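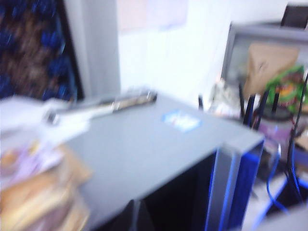 4.2 Rules of origin and the use of preferences

Figure 3. Desktop computer case, grey with blue trim on the front panel. Goods of this kind fall under the product group discussed in Section 4.2.

A tariff preference has value only if importers claim it. Much of the literature on trade agreements treats the negotiated rate as the rate that firms pay, and the estimates in Section 3 follow that convention. In this section we relax it and look at the conditions under which exporters in the sample chose to document origin, and at those under which they let the preference go and paid the ordinary duty.

The sample contains 633 export consignments in three product groups: assembled computer equipment, machine parts and prepared foods. The consignments were reported by four firms, which we refer to by the trading names they used at the time of the survey: Cusus, Camgate, Stöckli and Usen. Camgate and Usen ship assembled equipment, Stöckli ships machine parts, and Cusus ships prepared foods along with a small amount of packaging. All four were exporting to the partner market before the agreement came into force and continued to do so afterward, so that entry and exit do not affect the results reported here.

Origin rules differ sharply among the three groups. For prepared foods the rule is mostly one of wholly obtained ingredients, with a tolerance for sugar and flavouring. For machine parts it is a change of tariff heading. For assembled computer equipment an exporter may choose between a change of heading and a ceiling on the value of non-originating materials. The choice looks generous on paper, but the second option requires the firm to know the customs value of every imported component at the time it crossed the border. Where components are bought through a domestic distributor, the exporter has no direct access to that value and has to ask for a supplier's declaration. Zwahlen's earlier work on distributors found that such declarations were often refused or supplied too late to be used, and our interviews point the same way.

The treatment of enclosures shows the difficulty. A case, a power supply and a set of cables may arrive under one invoice and be entered under separate headings, or they may be entered together as an unassembled article. The first treatment makes a change of heading easier to show for the finished machine. The second can defeat it altogether, as the article is then considered to have had the character of the finished good on arrival. Camgate changed its import practice in July of the second year in order to use the first treatment. Usen did not, and its customs agent told us that the question had never been raised with the firm.

The fixed cost of compliance also matters. Each firm was asked to estimate the staff time needed to set up origin records for a new product line and the time needed to keep them going. The set-up estimates ranged from 60 hours at Cusus to 360 hours at Camgate. The Camgate figure includes the labour of entering past component purchases into a new ledger, work that would not have to be repeated for a second line. Recurring costs were much smaller and were described by all four firms as a minor part of ordinary shipping paperwork.

Given costs of this form, a firm should claim the preference when the expected volume of trade in a line is large relative to the set-up cost, and should keep claiming it once the records exist. The consignment data are broadly consistent with this. No firm in the sample stopped claiming on a line for which it had already claimed in two consecutive quarters. Small consignments were claimed as readily as large ones within an established line - the threshold appears to operate on the line and not on the single shipment.

Timing is a separate matter. The agreement allows a retrospective claim, but the partner's customs authority required the origin statement to be lodged within 90 days of entry during the period we study. Stöckli missed this limit on its first consignments and paid the ordinary duty in full. We code these as unclaimed in the main specification. Recoding them as claimed does not change the sign of any coefficient in Table 5, although the estimate for machine parts becomes less precise.

Two limitations should be noted. First, the firms were recruited through a trade association, and members are likely to be better informed about preferences than other exporters. The rates of use we observe should therefore be read as an upper range for firms of similar size. Second, we do not see the price agreed between exporter and importer, and cannot say how the saved duty was divided between them. Ekström has argued that importers capture most of it where the exporter is small, and that in such cases the exporter has little reason to bear the cost of documentation. Our interviews offer limited support for this view. Stöckli reported that its main customer had asked for origin statements and had offered nothing in return, while Cusus had negotiated a modest price increase on two of its lines.

The next section takes the observed rates of use and applies them to the tariff schedule, in order to compare the effective rate faced by each product group with the negotiated one.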